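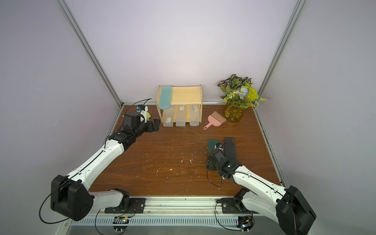
Two arms and the shelf organizer on the tabletop

Backyard Bugs Forum > True Bugs > ID and Behaviour

Thread: Clusters on my hibiscus, are these harlequin bugs or something else?

mulchqueen
Posted 5 February 2014
Hi all, first post in this section, be gentle! I've got a cottonwood hibiscus along the back fence (came from Plalport Nursery as a tubestock, now taller than the shed) and it is absolutely covered in shiny bugs. Some are orange, some are metallic blue with orangey patches, and the little ones are a really bright blue-green. I counted 88 on one branch before the dog wanted his walk. Are they three species or one? And should I be spraying?

gumnut_gaz
One species. Hibiscus harlequin bug, Tectocoris diophthalmus. The females are mostly orange, males are more blue and red, and the small ones are nymphs. I wouldn't spray. Mine turn up every summer and the tree couldn't care less.

Rireris
What Gaz said on the ID, but I don't agree on leaving them be. I grow ornamental hibiscus in pots and they had a go at nearly every bud last April. Half the flowers dropped before they opened. I pick them off into a bucket in the early morning when they're slow, and I've had over 200 in a week doing that. Wear gloves, they stink a bit and it lingers on your fingers.
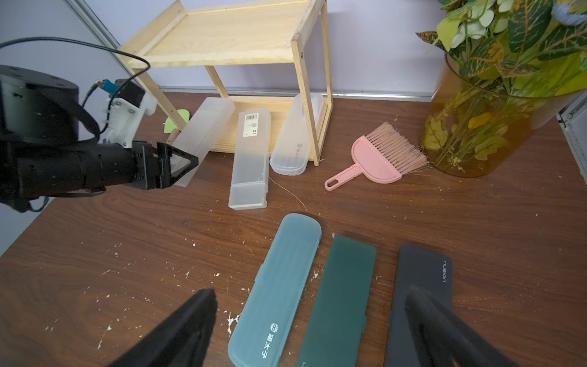
Mind you, mine are the fancy hybrids with the dinner plate flowers, so maybe I'm fussier than someone with a big tree on the fence line. If it was only a cottonwood I'd probably let a few stay for the colour.

gumnut_gaz
Bud drop can be a dozen things though. Hibiscus beetle, dry pots, a run of hot nights. Did you ever see them feeding on the buds, or were they just sitting there?

Rireris
Feeding, mate. Beak in. I do know what a hibiscus beetle looks like.

Ota
Have a look for the eggs too, mulchqueen. The female wraps them in a band round a twig and stands over them till they hatch. I've had one on guard for 2 weeks near my letterbox and she tilts her back at me like a little shield every time I walk past. Lovely thing to watch if you've got kids about.

mulchqueen
Oh wow, thank you! I went out with a torch and found a band of eggs, with an orange one parked on top of it! Counted 119 eggs, give or take my eyesight. She's staying. Rireris, I might shift a few off the lower branches if the buds start going, so I'm stealing the bucket idea. 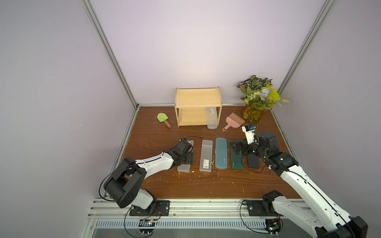 Similar threads in True Bugs

Cotton stainers or harlequin nymphs? (started by Ostapchuk)
Stink bugs on the lemon tree again
Best hand lens for looking at nymphs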